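Jarndale Folding Craft Table, Long-Term Review
Posted 1/29/26 by Lotte Jansen

I have wanted a proper second table for longer than I care to admit. Our kitchen table does everything (homework, taxes, bread dough, the dog's nail trims) and every time I get a sewing project laid out on it somebody wants dinner. So when my sister-in-law Ilse Hendriks moved into a smaller place and started raving about her Jarndale, I went over, drank her coffee, leaned on the thing with both elbows, and ordered one that same night. It has been up in my back room since December and I feel ready to talk about it, probably at too much length!

First, the buying. I got mine through Timmermans, the furniture store out past the garden center, and not from the Jarndale site, mostly for the delivery. Two very patient men brought it up my stairs, which have a turn in them that has defeated a mattress and one armchair. The box is long and flat and heavier than it looks. If you are ordering online and live alone, ask a neighbor to be home that day.

Putting it together took me most of an afternoon, but I am slow and I stopped for lunch. There are 11 steps in the booklet and I would call 7 of them clear. Step four has you attach the leg brace with the long bolts, and the drawing makes it look like the washer goes on the outside. It doesn't. I did it wrong, took it apart, did it right, and then found the little note about it on the back page. The hex key in the bag is the usual soft thing that rounds off if you lean on it, so use your own if you have a decent one. Everything lined up nicely once I had the brace sorted out, and no holes needed persuading.

Now the good part. This table does not wobble. My old one was a Dravari, the cheap one with the crossed legs, and you could not run a sewing machine on it above a crawl without the scissors walking off the end. On the Jarndale I can go full speed down a long curtain seam and my tea stays where I put it. The folding side locks with a proper clunk. You do have to get down on one knee to reach the latch, and I wish they had put it closer to the front, but I only fold it when we have people staying.

Height matters more than I used to think. Mine is set on the second notch from the top, so I can cut fabric standing up without my back complaining for the rest of the evening. For sitting work I use a kitchen stool with a cushion. Changing the notches is a two-person job in my opinion, whatever the booklet says, and you want everything off the top before you start.

The surface has held up well. I have had fabric chalk on it, hot glue, a spilled jar of beads and one really unfortunate evening with navy dye. The chalk and glue came right off. The dye left a faint shadow by the left corner, which I scrubbed at with baking soda until it was mostly gone, and I have since bought a mat like a sensible person. I'd put a mat down for the rotary cutter anyway.

Pale tops get a bad name for showing every speck, and they do, but I would choose one again. Dropped pins show up right away and it makes a gray afternoon a bit brighter.

A couple of pale work surfaces in use:
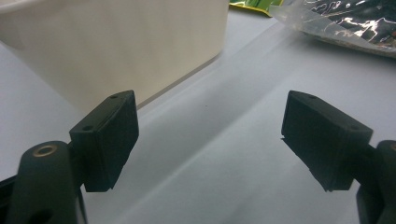
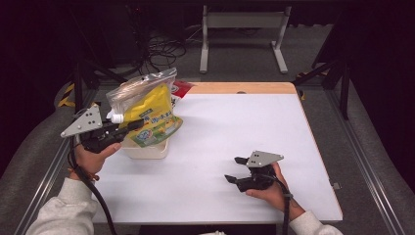 On to the money. I paid extra for the Zistance casters, which are sold separately and fit the Jarndale legs without any fuss. They roll well on floorboards and badly on rugs. The brakes are good on all 4, though stiff when new, and I would not try them in bare feet. If your table is going to stay put, save yourself the expense and buy the felt pads.

What I don't love: the side shelf is too shallow for a shoebox, so all my pattern envelopes have to lie flat. The edge is a touch sharp underneath and I have snagged one pair of tights on it. And the smell when you open the box is strong. I kept the window open for the first week and it faded, but I was glad nobody was sleeping in there.

I did write to Timmermans about a missing end cap, and they mailed me two of them with a nice handwritten card. For reference, the part is number 861 in the back of the booklet, in case yours is missing too. Ilse has had hers longer than I have and tells me the hinge needs a drop of oil now and then - mine hasn't squeaked yet, but I bought the oil.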